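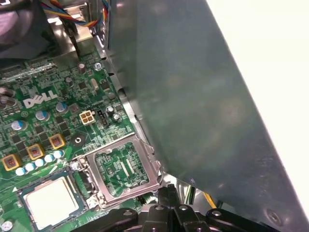 Most people throw out a computer two or three years too early, according to Rocío Tamayo. She has run the repair counter at Altamard since it opened, and she says the usual complaint is that a machine has become slow.

By Oğuzhan Avcı
January

"Slow can mean a lot of things," Tamayo told me. "A full drive, an old drive, too many programs starting up with the computer. I ask what they do with it before I ask what's inside it."

The shop took in 683 desktops last year. Of those, 244 went back to their owners with nothing more than a new drive or more memory. The others needed longer work, or were stripped for parts.

Offices are her steadiest customers. They replace desktops on a schedule, and the old ones come to her by the vanload. She wipes the drives first, then sorts the machines by age.
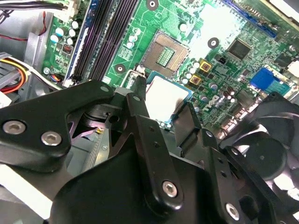

An open desktop case with its green motherboard.

I asked what she would tell someone buying used. She said to check the power supply and to ask for a receipt that names the seller. She doesn't think much of long warranties on old machines. "If it runs for a month, it will probably run for years," she said. "I give 60 days and I rarely hear from anyone."

Prices have gone up. Memory that she used to give away now gets tested, labeled and put in a drawer. Her rent on Flamero Street has risen as well, and she closes at 5 to save on heating. 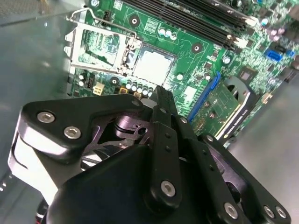

Tamayo would like schools to teach some of this. She learned from an uncle who fixed radios, and she thinks a teenager could pick up the basics in a couple of afternoons. She has offered a class twice and filled it once. The next one starts after the spring break, and she is still looking for a room with enough outlets.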